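Textiles and Everyday Life, Unit 4: What Happens to Cloth When We Wash It
Course handout, prepared by Melur Gunawan

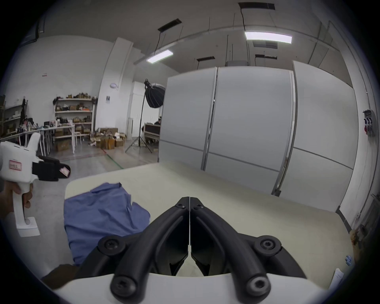
Welcome back! Last unit we spent a lot of time on spinning and weaving, and I promised we'd get to the part everybody has an opinion on. Laundry! I love teaching this unit. You all come in with years of experience already, and half of the reading will explain things you've noticed at home without having a word for them.

Start with the fiber, as always. Cotton is mostly cellulose, and cellulose likes water. When a cotton fiber gets wet it swells sideways, the yarn gets fatter, and the bonds between the long molecules loosen so they can slide past each other. Let the cloth dry in a heap and new bonds form with the molecules wherever they happen to be lying. Those are your wrinkles. An iron does the same job on purpose: heat and steam loosen things up, pressure flattens the cloth, and it cools in the shape you want. (Try ironing one half of a bone-dry cotton handkerchief with no steam and the other half slightly damp. The difference is lovely to see.)

Wool is a whole different animal, if you'll forgive me. The surface of each fiber is covered in tiny scales that all point toward the tip. Warm water, soap and rubbing make the fibers creep along in one direction, and the scales keep them from creeping back. That's felting. Polyester barely takes up water at all, so it dries fast and holds its shape, but it also hangs on to body oils, and anyone who has kept a gym shirt for a few years knows the result.

Shrinkage

Please keep two kinds apart in your notes, as they get mixed up on the quiz every September.

Relaxation shrinkage: yarns are stretched tight on the loom and during finishing. The first few washes let that tension go and the cloth pulls in. Most of it is over early in a garment's life.

Felting shrinkage: wool and other animal hair only. It can go on wash after wash and there's no real way back.

What the soap is doing

A detergent molecule has one end that likes water and one end that likes grease. The greasy ends bury themselves in the dirt, the water-loving ends stay outside, and the whole little package lifts off and floats away with the rinse. Hard water gets in the way of this. Calcium and magnesium tie up plain soap and leave that gray scum on the tub, and for this reason older households kept washing soda by the sink. Enzymes are the newer helpers: proteases for blood, egg and grass, amylases for starchy sauces, lipases for fats. They're fussy about temperature, and very hot water can knock them out.

Our local case: the Prestness wash houses

This is my favorite part of the unit, so bear with me. The public wash house at Prestness kept a ledger, and Ningsih Sembiring has typed up the first two volumes for us. In the first she found 1,265 paid visits, and in the second 2,759. Look at what else changes between them! Mangles appear in the second volume, with a separate fee. So do complaints about queues. The drying yard had 37 lines, and people clearly fought over the ones along the south wall.

As you read, think about who was doing the washing and for whom. Some names turn up week after week with far more sheets than one family could use. Hakim Wuisan argues in his chapter that these were women taking in laundry for pay. Farah Pillai is more careful and thinks some of them were neighbors sharing a trip. I go back and forth, and I'd love to hear where you land.

Reading for next time
Wuisan, chapter on paid laundry in the course reader
Pillai, "Shared Baskets," first half only
Ledger pages from volume two, copies at the Olcombe desk

Lab work

Bring one piece of old cotton you don't mind cutting up. Unwashed muslin will be provided. Mark an 8 inch square on each with a laundry pen, measure it both ways (warp and weft, please label them!), and write the numbers down before anything goes near water. We wash, dry flat, measure again, then repeat. Anjani Pelupessy will be running the lab and has the spare pens.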